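Nirnametti perception and planning sync, minutes, 10/28/25

I took these because it was my turn, so blame me for the gaps.

1. Where the planner is at

We merged the Bellari branch into main and it mostly behaved. The one thing I want on record is the approach angle — the planner still likes to swing in wide when the target is on something patterned, and it throws away good grasps doing it. We all agreed the mouse on its printed pad is the test we keep coming back to.

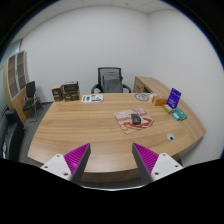 2. Grasp detection

Lots of talk on this one! The closed/not closed flag comes from finger width only, and I've been saying since March that width is a lousy signal for rounded things. The new check compares width against the segmentation mask, and it runs on 1516 clips now, up from 1000. Black fingers against a black object is still our worst case (the mask bleeds right into the finger), so we're going to try a colour prior from the magenta pads and see if the edge tightens up. 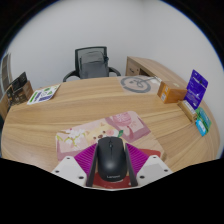 Mouse held between the fingers, desk layout behind.

I'll write the prior and somebody else has to review it, please, not me again.

3. Tan viewer and labels

The viewer still drops the last few frames of a clip if you scrub too fast. Annoying, but there's a fix in review. 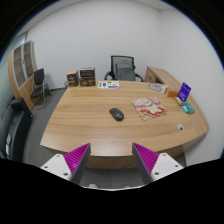
Place labels were the long one. Our label tool, Jistska, only knows "on pad" and "on desk", and it was guessing from the 2D overlap of the boxes, which falls apart near the curved edge of the lens. Clip 1859 got argued over for ages. I'd like the tool to look at the contact patch under the object, and a mouse sitting on bare wood with the printed artwork off to its right should come out as "on desk" every single time. If it can't get that one, I don't trust it with the boxes at the back. Agreed to hold the labels until the patch version is in.

Actions
Colour prior for the mask — me
Reviewer for the above — still open
Scrub fix in Tan — merge once tests are green
Contact patch labels in Jistska — draft for next sync
Approach angle cost — 2 settings to compare, results in the shared sheet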